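May, evening

Day three of the sink job. Water to the kitchen has been off at the shutoffs since breakfast and I have been washing cups in the bathtub. Progress is slow but measurable.

The old faucet came out this morning. The mounting nut had corroded to the shank and took two rounds of penetrating oil, twenty minutes each, before the basin wrench would turn it. The supply lines were the original ones. I cut them off and threw them away. There was a ring of hardened plumber's putty on the deck, which I took down with a plastic scraper and then mineral spirits. The deck itself is sound. One shallow pit near the back, outside the footprint of the new base, so I left it alone.

Hanan Saab dropped by at noon to return my tubing cutter and stayed to argue about finish. Her position is that dark bronze shows hard-water spots and I will be wiping it down every night. My position is that I already wipe down the chrome one every night. She has a Kiss in brushed nickel and says she has not touched it in two years, and having seen it I believe her.

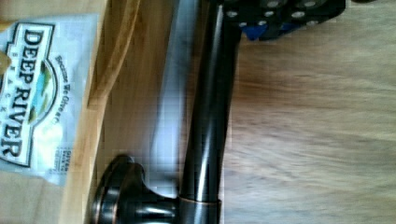
Dry-fitted the base over the hole before committing to anything. The flange should cover the old putty stain with a small margin on all sides. The Skutine I looked at first would have left a crescent of it showing at the front, so I am glad I sent that one back, even with the restocking fee. Seam between spout and collar is tight and I could find no play in it by hand.

Remaining problem is the supply lines. I bought a 12 inch pair from Floston and they are short on the cold side, where the shutoff sits lower than the hot. They reach only if I bend them harder than the sheet allows. Went back for the 14. Floston had one. Sabina Sivakumar thinks she has a spare Zikeck in that length left over from her laundry sink and will look tonight. If the thread matches I will use it on the cold side and not care that the braid is a different color, given that it lives behind the trash can.

Lunch was chips, eaten standing up. Dinner was the same chips.

Plan for tomorrow: gasket, set the base, hand-tighten, check alignment against the backsplash, then a half turn with the wrench. Connect lines. Pull the aerator and flush for two minutes before putting it back. Paper towel under each joint overnight.

Also need to return the basin wrench, and buy putty for the drain, which I keep forgetting to write down.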